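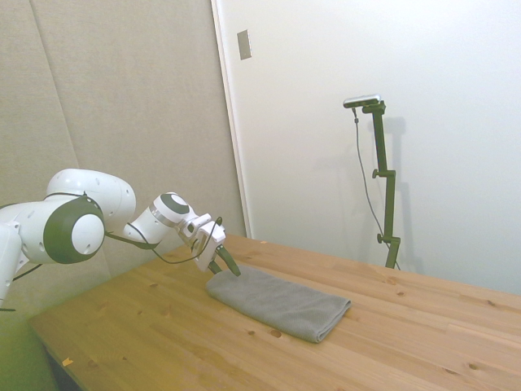

Folded gray towel on the wooden table

Minutes of the linen and laundry meeting, April

Present: Gijs Hendriks, the two of us from the front desk, Kramer's delivery person for the first ten minutes, and me taking notes (again, I don't mind, I like doing it!).

We started a bit late as everyone wanted coffee first. Last month's minutes were read out fast and agreed, with one fix - I had written hand towels where I meant bath mats. Sorry about that.

1. Towel order
The Kramer order is in and it comes to 597 dollars with shipping. Gijs thought it would be less, and so did I, but the price went up on the gray ones. We talked for a while about going back to white and pretty much all of us said no, the gray looks nicer on the shelves and it hides makeup stains so much better. Agreed to stay with gray. I will ask Kramer if we get a better price for ordering twice a year.

2. How we fold
This took up most of the meeting, as you can guess. Right now we have three ways of folding going on and the shelves at Hekivora look like it. Gijs wants the long flat rectangle and nothing else - no rolls, no squares. I was on the side of the rolls (they're cute in a basket, I still say so) but I lost that one fair and square. 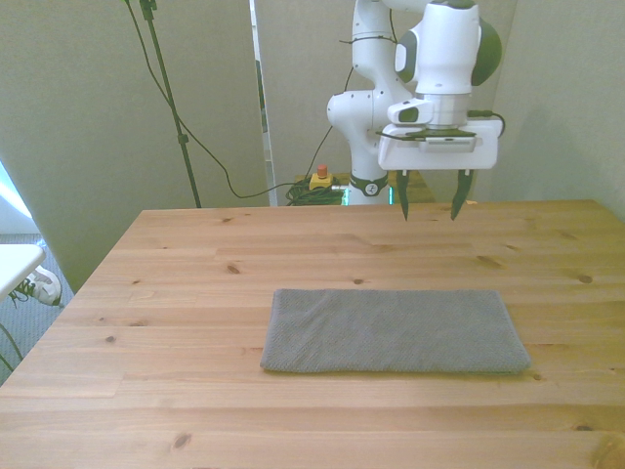 So the rule from now on is a flat rectangle, laid down with the long side along the front of the table, and then onto the pile. Edges don't have to be perfect. We went back and forth on that and settled on "neat enough that a guest wouldn't refold it," which were Gijs's words and I think they're pretty good ones. A thick towel is always going to be a little soft at the edges anyway.

Piles go up to 12 towels and then you start a new one. The tall piles lean, and we had one go over last month right as a guest was walking in.

3. Shelves
The Pidex shelf by the stairs holds 32 bath towels if we take the spare pillows out, so the pillows are moving to the upstairs closet. I'm doing that this week. Front desk asked for labels on the shelf edges and we all liked that idea. Plain ones, big letters.

4. Detergent
Still on Girkico, unscented. One of us finds it leaves the towels stiff and would like to try half the amount for a few loads. Fine with everybody, we'll hear how it went next time.

Any other business
The dryer door squeaks. Gijs has oil at home and will bring it in. Also, whoever has the good lint brush, please put it back on its hook!

To do
Me: email Kramer, move the pillows
Gijs: oil, one-page folding sheet for the wall
Front desk: shelf labels

Next meeting is in the same room at 4, and I'm bringing the banana bread.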